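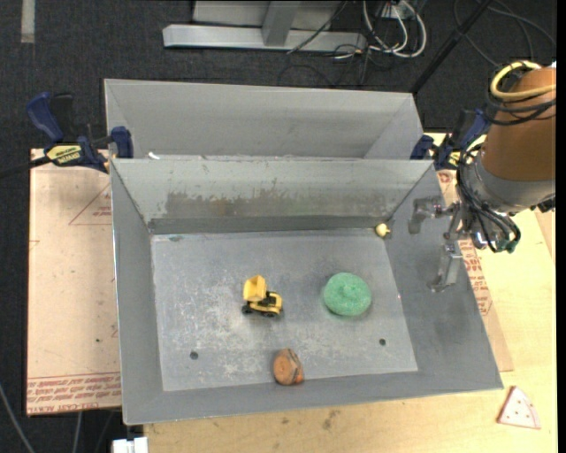 A toy dump truck in a grey metal bin.

Battery ratings need a second number
Bahman Tehrani
Monday, March 30, 2026

Tablet makers print capacity in milliamp hours and leave it at that. The figure describes a new cell at room temperature. Buyers keep a tablet for years, and the box should also state the capacity left after 500 full charges.

The Akari and the Handley carry the same rating on the label. After 16 months of office use my Handley runs for some two hours less per charge than the Akari bought in the same week. Both are on current firmware, with screen brightness fixed at 122 nits. Nothing in the printed specification would have predicted the gap.

Wirkari already lists a retained capacity figure, though only in the service manual. It belongs on the product page, next to memory and storage. The test is slow but cheap, and the makers must hold the data in order to set their warranty terms.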